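工作记录本,星期四

早上九点到工作室。外面下小雨,屋里的湿度比上次高,窗户里面有水汽。我先把除湿机打开,然后才打开装账本的箱子。上次我是先开箱子再开除湿机,结果第一册的封面在中午以前就有一点翘了,所以这次换了顺序。

今天的工作还是 Tevdale 磨坊的那批账本。为了以后看这本记录的人方便,我把情况再写一遍,因为前面几页写得太乱,我自己回去看也要找很久。这批账本一共三册,全部加起来是 1,340 页。第一册最薄,第二册是 490 页,第三册最厚,也最坏。三册都是布面的硬封面,书脊上本来有皮子,现在第一册的皮子还在,第二册只剩下上面的一小块,第三册完全没有了,能直接看见缝线和旧的胶。账本里记的是谁送来多少粮食、磨坊收了多少面粉作工钱、什么时候修过水轮。字是用铁胆墨水写的,颜色现在是棕色,有几个地方墨水把纸吃穿了,特别是写得很用力的数字下面的横线。

委托的一方只要求三件事:可以安全地翻开,不再掉页,尽量保留原来的封面。他们没有要求把书做得好看。我很赞成。修得太新的账本,看起来像一个老人穿了别人的衣服。

先写糨糊的事。(我一直不太确定应该写“浆糊”还是“糨糊”。词典里主条是“糨糊”,可是同事们写的都是“浆糊”。以后在这个本子里我统一写“糨糊”。)

昨天煮的那一锅不好用,有小颗粒,用细筛子过了一遍,还是有。我想原因是泡的时间不够。今天重新煮,写下做法:

小麦淀粉 25 克,水的重量是淀粉的五倍,用蒸馏水。先冷水泡,泡一个小时,中间搅三次。然后小火,一直搅,不能停。开始像牛奶,很久没有变化,然后忽然变稠,勺子变重。这时候我以前总是马上关火,这是错的。变稠以后还要继续煮,颜色从很白变成有一点透明,提起勺子,糨糊慢慢地掉下来,不是一块一块地掉。煮好以后倒进瓷碗里,上面放一层冷的蒸馏水,不让它结皮。放凉。用以前把水倒掉,过筛子,再用刷子在木板上磨。

筛子要过两遍。第一遍以后看起来已经很光滑,但是第二遍还是会在网上留下一点东西。

今天的糨糊好得多。在玻璃片上涂一层很薄的,对着灯看,没有颗粒。我把它分成两份,一份不加水,修书脊用;另一份加水,加到像喝的酸奶那样,修纸边用。装糨糊的碗上请写清楚是哪一份。昨天有人(也可能是我自己)把稀的拿去粘书脊衬纸了,过了一夜,衬纸自己站起来了。

糨糊放在冰箱下面一层。有酸味或者粉红色的点,就扔掉,不要闻了再闻。

第二册,上午

昨天晚上从压板下面拿出来的几页已经平了。我用手指轻轻摸纸边,新补的地方和旧纸之间有一点台阶,但是眼睛几乎看不出来。补纸用的是 Kokkinos 送来的那种薄的日本纸,颜色偏黄。他们上次送来的一包里有两种颜色混在一起,我写信去问,回答说是同一种纸不同的批次。我没有再争论,把偏黄的给第二册,偏白的留给第一册,第一册的纸本来也比较白。请大家不要再把它们放回同一个抽屉,我在抽屉上贴了纸条。

撕补纸的方法:用水笔画一条线,等一会儿,慢慢拉开,边上就有长长的纤维。我试过用针划线再撕,纤维短一些,直边可以用,弯的缺口不好。还有一个我以前不明白的问题,就是纸的方向。旧纸的纤维方向是上下的,如果补纸横着用,干了以后那一角会卷起来,像树叶。现在我每剪下一块纸,先用铅笔在废边上画一个小箭头。这个习惯花不了什么时间。

有墨水的地方不能用太多水。铁胆墨水遇到水,里面的东西会跑到旁边的纸上,现在看不见,以后会变成棕色的一圈。所以在写字的地方,我用的是另外一种办法:先把很薄的纸涂上明胶,干了以后收起来,用的时候在微微湿的海绵上碰一下,再贴上去。海绵要湿到什么程度,很难用汉语写清楚,用我的母语也写不清楚。我现在的标准是:用手背碰它,觉得凉,但是手背上没有水。

上午修完了第二册前半部分的纸边,还有写着水轮修理费的那一页,中间断开的横线也补好了。这一页我很喜欢。记账的人在页边写了一句话,意思是河里的水太低,三个星期不能开工。下面几页的数字都很小,字也写得很慢很整齐,可能他有很多时间。

有一张折起来的纸夹在里面,不是账本的一部分,是一张买绳子的收条。按照上次说好的办法,夹着的东西都单独放进纸袋,在纸袋上写页码,书修好以后放回原来的地方,但是不直接放,要连着纸袋一起放。收条上有一个生锈的别针,我把别针取下来了,取的时候下面垫了一小块塑料片,纸没有破。别针放在小盒子里,没有扔。

中午

吃饭的时候除湿机的水箱满了,自己停了。我们不在屋里,不知道停了多久。湿度计回来的时候比早上还高。以后离开以前请看一下水箱。

顺便说一下湿度计。窗边的一个和门边的一个读数不一样,我把它们放在同一个塑料袋里,里面放一小杯很浓的盐水,封好,等一夜,这样可以知道哪一个错。结果是窗边的那个读数偏高,门边的比较准。我在窗边那个的背面写了“偏高”。也可能应该买新的,但是知道它错在哪里,还可以用。

第三册,下午

下午开始拆第三册的书脊。原来的胶是动物胶,很硬,很脆,颜色像深色的糖。我用稠的糨糊涂在上面,盖一层塑料薄膜,等它慢慢变软,再用骨刀刮。骨刀的边不能太尖。刮下来的东西放在报纸上,有味道,请当天扔掉。

等的时间很重要。太早,胶还是硬的,用力的话会把纸背一起拉下来。太晚,水已经走到书帖里面去了,最里面的折缝会变软。我今天一段一段地做,每一段比我的手掌短一点。第一段等得太早,第二段正好,第三段我去接了一个电话,回来晚了一点,折缝有一点湿,马上夹了吸水纸。没有看见损坏,明天早上再检查一次。

缝线的情况比我想的好。线是亚麻的,缝在四条麻带上。靠前面的书帖线断了,后面的一半还很结实。有两种选择,一种是全部拆开重新缝,一种是只把断的部分接上。我早上还想全部重缝,因为重缝以后书打得更开,也更整齐。下午看到后面的线以后,我改变了主意。好的线没有理由剪断。而且账本里的针孔已经被用过一次,有几个孔变大了,再缝一次会更大。

接线用的结,我练习了很多次。先用织布的人用的那种结(汉语叫“织工结”,我在一本书上查到的,不知道平时是不是有人这样说),结要放在书帖外面,不能放在折缝里面,不然以后每次翻开都会压在纸上。线先在蜂蜡上拉一次,只拉一次。蜡太多,结会滑。

断了的麻带,我不打算换掉,在旁边加一条新的,稍微窄一点,新的受力,旧的留在那里。以后看的人可以知道原来是怎么做的。

书帖的顺序有一个问题。用铅笔写的页码是后来的人加的,有一处跳了,然后又重复。我对了日期,日期是连着的,所以书帖没有放错,是写页码的人写错了。我没有改页码,在修复报告里写明就可以了。如果有人数页数,请按纸数,不要相信角上的铅笔字。

布面

三册的封面布都是深绿色的,角上磨破了,能看见里面的纸板。纸板分成很多层,像千层饼。做法是先在层和层之间送进去一点糨糊,用薄的竹片送,然后用夹子夹住,夹子和纸板中间放一小块毛毡和一层不粘的纸。夹得太紧,角会变尖,和别的角不一样。

布破的地方从下面补,新的布要染色。染色试了三次。第一次太蓝,第二次太亮,第三次加了一点棕色,湿的时候看很合适,干了以后浅了一点。我现在明白应该在干的样子上比较,所以每次要等。染好的小布条都钉在这一页的后面,上面写了颜料的比例。看颜色请到窗户旁边看,屋里的灯让绿色变得更黄。

布上的灰只用软刷子和橡皮粉清理。第一册封面左下角有一个圆的印子,可能是杯子留下的。我没有处理它。委托的一方没有提到,我也觉得它不影响使用。

压平和晾干

这部分我和同事有不同的意见,所以写得长一点。

我的做法是先自然晾,再压。修过的纸放在两层无纺布中间,上面下面都有吸水纸,先不加重量,等一刻钟,让多的水自己走掉,然后放上 Levelico 的压板,再放重物。同事的做法是马上压。马上压的好处是不会出现波浪,坏处是新糨糊还软,压力会把它从补纸下面挤出来一点,干了以后在边上有一条亮的线。在修印刷书的时候这条线也许不重要,但是账本的纸没有光,亮线很明显。

第一次换吸水纸要早。很多人(包括去年的我)喜欢放一夜再看,这个时候吸水纸已经满了,水又回到纸里。今天我在半个小时以后换一次,下班以前换一次。换下来的吸水纸挂在绳子上,干了还可以用,但是有染料颜色的不要再用在纸页上,只用在封面上。

Levelico 的压板有一面稍微粗糙,有一面光滑。光滑的一面朝书。如果反过来,纸上会有很细的纹路,要在斜的光下面才看得见。我们已经有一页是这样的,在第一册的最后,我重新湿润以后压平了,现在只有知道的人才找得到。

晾的地方也要说。靠门的架子有风,人进人出,纸干得太快,一边先干就会弯。最好是空气不动的地方,上面没有灯,旁边没有暖气。Prusville 这个房间不大,符合条件的地方不多,大家看到晾着的东西请绕过去,不要在上面放杯子、手机或者钥匙。

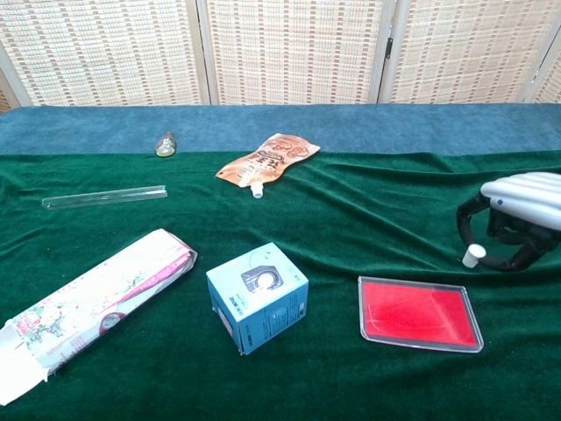
还有一点,晾着的时候不要每隔几分钟就去掀开看。我知道这很难,我自己也做不到。可是每掀开一次,上面那层的湿气就跑掉一些,下面的没有跑,结果又不均匀。我现在的办法是在纸条上写好几点几分可以看,然后去做别的工作,比如剪衬纸、洗刷子、写这个本子。

说到刷子:涂过动物胶的刷子和涂糨糊的刷子要分开。动物胶的刷子用温水洗,糨糊的用冷水洗,冷水洗得更干净,热水会让剩下的淀粉粘在毛根上。洗完以后毛朝下挂起来,不要站在杯子里,水会流到木柄里,木柄会裂。今天扔掉了一把,毛根已经发硬,刷的时候掉毛,有一根毛留在第二册的补纸下面,我用镊子拿了出来,又补了一次。

衬纸

第三册的书脊刮干净以后要马上贴一层薄纸,保护纸背,也作为以后的人可以拆开的一层。这层纸用糨糊,不用白胶。白胶很快,很牢,但是以后拆不下来。有一位来参观的人问我,为什么要想着别人拆它,修好不就是为了不再拆吗。我当时用汉语回答得不好,回家的路上才想出来应该怎么说。第三册书脊上的动物胶,我今天能用糨糊把它泡软,是因为当时的人用了可以泡软的东西。如果他用的是今天的胶,我就只能用刀。以后的人也应该有我今天的方便。

薄纸贴好以后,再贴一层布,布比书脊宽,两边多出来的部分以后和封面连接。布的长度我量了两次,两次不一样,因为第一次书没有完全立直。请在书立直、两边有木板夹着的时候量。尺子用钢的那一把,塑料的那把头上磨掉了一点。

圆背的问题还没有决定。第三册原来的书脊有一点圆,现在因为纸厚了(补过的地方都会厚一点),书脊比以前更宽,封面有可能合不上。我把修过的书帖和没有修过的比较了一下,差别主要在前面,因为前面破得最多。可以用更薄的纸重做一部分,也可以把书脊再做圆一些。我倾向后一种,先用没有粘的封面套上去试,试过再决定。

材料

要订的东西:无纺布(窄的一卷快用完了),亚麻线,橡皮粉,蒸馏水。Kokkinos 的偏黄薄纸还够用,偏白的不够第一册用,订的时候请在信里写明批次,并且请他们放一小块样品在信封里,我们先比颜色再订整包。毛毡还有。蜂蜡还有很多,不用订。

放在门后面的纸板不是我们的,请不要剪。

下班以前

第二册修好的部分在压板下面,换过两次吸水纸,纸条上写了明天可以打开的时间。第三册立着,书脊朝上,两边有夹板,上面盖了一层薄膜,留了一个小口。第一册没有动,在箱子里。稠的糨糊还剩半碗,在冰箱里;稀的用完了。除湿机水箱倒空了。灯最后关的是里面那一盏。

明天先看第三册那条湿过的折缝,如果是干的、平的,就开始接线。如果不平,先不要接线,等我来。

一个词的更正:上个月的记录里我把“书帖”都写成了“书贴”,是输入法选错的,我也没有看出来。已经用铅笔改了,有几处可能还没有改到,看见的人请帮我改一下。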